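Ticket 186 – Haldane hand gripper, software keeps splitting one pick into two
Status: open

Hi all, I've had the Haldane kit on trial for a fortnight and I like it a lot, but the logging is driving me up the wall. I'm doing a simple sweets job on the bed, wrapped sweets and a cardboard box, and every so often a single pick gets saved as two. Out of 185 picks, about 149 were logged properly. The rest have a gap in the finger reading, always when the pads are close to something shiny or crinkly (could be chance!).

Tried so far: new cable, recalibrated with the fingers fully open, then rolled back to the October firmware. No change from any of it. 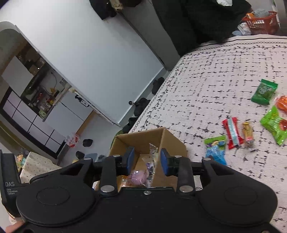
Ross Carnegie: had the same on ours. Go into Dristus, find the grip threshold and put it up by 2, then calibrate again with nothing between the pads. The default is far too twitchy for thin wrappers.

Thanks Ross, I'd never have looked in there. I've put it up and run the calibration again – took me three goes to find the menu, it's under Advanced and then Fingers. Going back to the same box and the same sweets so the numbers are fair.

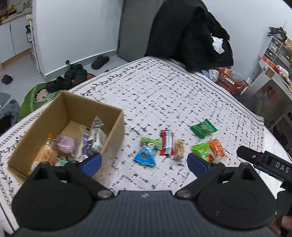
Posted by Pierina Pellegrini, Tamwood, 2018-07-05

First short run on the new setting: no split picks, but a very light touch on a stick packet didn't register at all. Is there a halfway value, or does it only take whole steps? I'll do a full run tonight and attach the log. Please leave the ticket open till then.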